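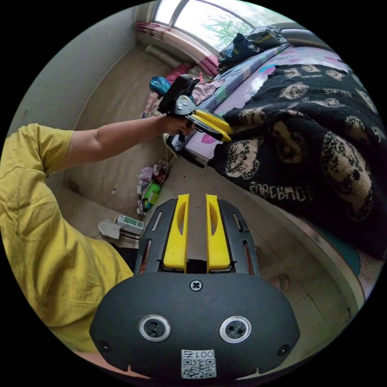
Imex Bear Fleece Blanket, queen size - four stars, would buy again in a different color maybe

Quick review because I said I'd come back after a winter with it and it's now August. So, more than a winter.

First thing. It is thick. Thicker than the listing made it look. I had a Stanell throw before this one, the gray kind, and you could read a newspaper through that by the end. No chance with this. Black background, big bear faces in cream and tan, a line of lettering down near the bottom edge. My niece picked it. I wanted plain. I was outvoted and now I kind of like the bears.

Warmth: very good. Too good from May on. I keep the bedroom cold, window open a crack, and from November to March I used this over one sheet and nothing else. No comforter. If you run hot, skip it or get the throw size. Second night I woke up at 3 am and kicked the whole thing on the floor.

Size: covers most of my bed, hangs a bit further on one side than the other unless I fuss with it. I don't fuss with it. Heavy enough that it stays where you put it, which the Stanell never did.

The lettering. There's a right side and a wrong side, and if you throw it on in a hurry you get backward letters. Bears look about the same either way so you won't notice till you try to read it. Doesn't bother me. My sister fixes it every time she comes over.

Washing. OK this is the part people ask about. Label says cold, gentle, low heat. I've washed it 8 times, maybe nine. First wash gave me a lint screen full of black fuzz, and I mean full, cleaned it twice in one cycle. Wash it by itself the first time!! I put a white towel in with it and that towel is now a garage towel. Second wash much less fuzz. By the fourth, normal.

It fills my machine. Like really fills it. If you have a small apartment washer, plan on the laundromat. The one by me, Mirani, has the big front loaders and it went thru fine in there. Dryer on low takes forever, I do two rounds and then hang it over the shower rod overnight. Did one round on medium by accident and the edge got a little crunchy. Still soft in the middle.

Pilling: some, where my feet go. Not bad. The cream parts on the bears show it more than the black does.

Lint and hair. Black fleece, so yes. Every crumb, every thread, all of it. I have a roller from Pindley on the nightstand and go over the top in 15 seconds or so before company comes. If you have a white cat, I'm sorry, get the tan one.

Static - bad in January. I got zapped by the lamp more than once. Dryer sheet helps for a day or two.

Smell out of the bag: plasticky, gone after a wash. Stitching around the edge is holding, one loose thread in a corner that I snipped and it hasn't come back.

Shipping was fine, came folded in a flat bag with a zipper, bag is good for storing sweaters so keep it. The order page had 433 reviews when I bought and half of them were about the wrong color showing up. Mine was right. Can't speak for the rest.

Gripes, short: the fuzz, the static, takes up the whole washer. And they only do the bears in two colors as far as I can tell.

Would I get it again, yes. Probably one for the couch next, throw size, if it goes on sale before it gets cold. Four stars. Would be five with less lint on teh first wash.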